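Nekby home-help program sets equipment plan, puts simulation ahead of hardware

02/11/2023

The Nekby home-help program has settled how it will spend its first equipment money, and most of it will go to computer time and software before a single robot is bought. The plan was approved at the program's regular planning session and covers the period up to the end of April.

Under the plan, the program will pay for 900 hours of simulated household runs on a system supplied by Plokarum, a small software firm. The runs use rendered rooms in which a household robot can be tried on ordinary jobs such as finding an item and bringing it to another room.
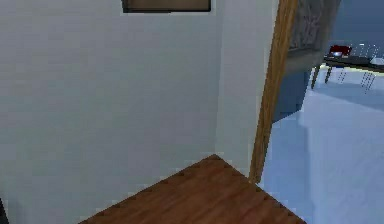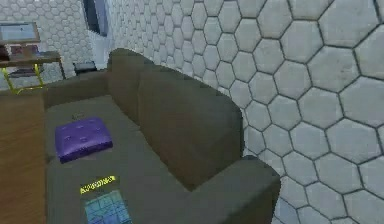
Rendered views from the simulated home.

The order for a physical machine will wait. Two suppliers, Stomisix and Tóth, have sent quotes for a mobile base with one arm. The quotes differ mainly in what is included. Stomisix lists the base, arm, charger and first-year service as one price. Tóth sells the base and arm separately and charges for service by the visit, so the total depends on how often something breaks.

The program has asked both firms to quote again on the same terms. It wants the price of spare batteries, replacement finger pads and shipping for repairs shown on separate lines. Those items were left out of an earlier budget and had to be paid for out of travel money.

Program staff said in a written summary that the simulated runs should help them decide what size of machine to order. Doorways are one concern. A wider base is steadier when the arm is stretched out, but it has less room to turn when it goes from one room to the next. The height of the arm is another. A robot that is expected to pick things up from a sofa seat as well as a tabletop needs enough reach at both levels, and the longer arm costs more in both quotes.

The summary also says what the simulated runs will not be used for. They will not be used to set battery life, motor wear or noise limits. Those figures have to come from the suppliers and from a trial with a real machine. Soft items are listed as a doubtful case. A cushion in a simulation may not give or slip the way a real one does, and the staff do not want to choose a gripper on that evidence alone.

The 900 hours are divided into three blocks. The first 300 hours are for moving between rooms without touching anything. The second 300 are for finding named objects and stopping within reach of them. The last 300 are for picking up and carrying. Each block is paid for when it starts, and unused hours from one block can be moved to the next. Plokarum will keep the run records for the length of the contract and hand over a full copy when it ends.

Four desktop computers will be bought to go with the system. An earlier draft had the program renting all of its computing from an outside provider. Staff changed that after comparing the rental bill with the cost of buying - the machines will still be needed for the real robot, and the rented time would be gone at the end of the contract. They are standard models with a better graphics card and will be ordered through the usual office supplier. The electrical outlets in the work room have been checked and no new wiring is planned.

Training is a separate line in the budget. It pays for 20 places on a short course in setting up tasks and reading the run records. Places will go first to the people who will write the task lists, then to home-help workers who have asked to take part. The course will be given in the program's own building, and workers will be paid their normal rate for the time.

One point was left open. Some of those at the session wanted money set aside now for a second robot, so that work would not stop when the first was out for repair. Others preferred to pay for a loan machine under the service agreement. Both suppliers offer one, although Tóth charges extra for it and Stomisix limits the loan to repairs done at its own shop. The question has been put off until the new quotes are in.

The plan also holds back a sum for changes to the test apartment where the real machine will eventually be tried. Nothing has been ordered for it yet. The list so far has a low ramp at the entrance, a lockable cabinet for batteries and a fire-safe charging mat. Furniture will be bought secondhand where possible, with a mix of heights and fabrics.

Revised quotes are due from both suppliers before the second block of simulated runs begins. The program expects to have a written size and reach requirement ready by April, and the purchase order for the robot will be drawn up from that document. If neither quote fits the budget, the program will keep the remaining money in the equipment line and extend the Plokarum contract by one block.

The full equipment list, without supplier prices, can be read at the Nekby program office during opening hours.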